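Papel pintado Prusholm, estampado Mariposas

Ref. 3747

Llevaba meses queriendo tener este estampado en la tienda y por fin ha llegado. Es alegre, es un poco excesivo y a mí me encanta — avisados quedáis. Lo dibujó Loïc Hervieu para Prusholm, y se nota que le gustan los bichos de verdad: hay mariposas, pero también polillas, con sus antenas plumosas y todo.

El fondo es rosa claro y encima van magentas, lavandas, morados oscuros y un naranja melocotón que lo calienta mucho. Yo lo pondría en varias paredes seguidas, sin miedo, y dejaría lo demás en blanco. Una cesta de rejilla blanca, por ejemplo, le va de maravilla, porque el dibujo se sigue viendo a través (¡y encima guardas cosas!). 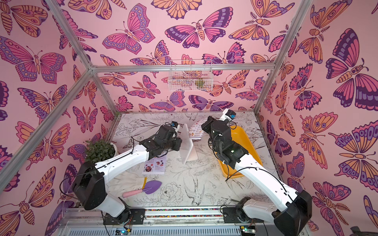

Con qué lo combino

Con blanco y negro, sobre todo. Una superficie blanca con hojas, tallos y flores a línea negra aguanta muy bien al lado de tanto color, y si entre las flores aparece un pájaro, mejor todavía. El aluminio también le sienta bien — más de lo que yo esperaba.

Datos prácticos

Se vende por rollos, con un pedido mínimo de 2. Si necesitas muchos, escríbeme antes y te los aparto de la misma tirada para que el tono no baile. Los pedidos tardan hasta 30 días en diciembre, el resto del año bastante menos. La cola Tretari se pide aparte, ref. 1859.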